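Home & Industry | Automation
21/04/2024
By Nyokabi Owino

Clearing up after a child is a poor test of intelligence and a good test of a robot. The objects are small, no two need the same push, and the job has no fixed end point.

At Goossens, a parts supplier in Undville, the same problem goes by the name of kitting. Loose items must be grouped before packing. Ilse Willems, who runs the firm's automation trials, gave her Costix arm 300 sorting runs on a table-top version of the task. It finished 108 without help. A person does the job in a fraction of the time and rarely looks up.

Most failures came at contact. A cylinder pushed off-centre rolls or slews; a star catches on its neighbour and turns it. The software has to notice, replan and approach again, and each correction costs 3 seconds.

"The planning is adequate," Willems says. "Touch is where we lose the time."

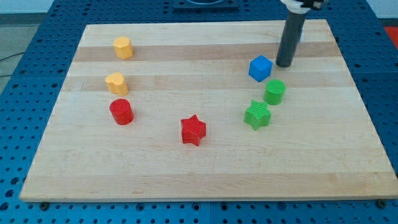

Sorting by colour on a wooden board: red, yellow, blue and green blocks, with the arm near the blue cube.

Cutia, which sells a tidying robot for homes, reports similar trouble with soft toys and has cut its trial to 2 households. Willems will repeat her runs in May with a slower approach speed and the same blocks.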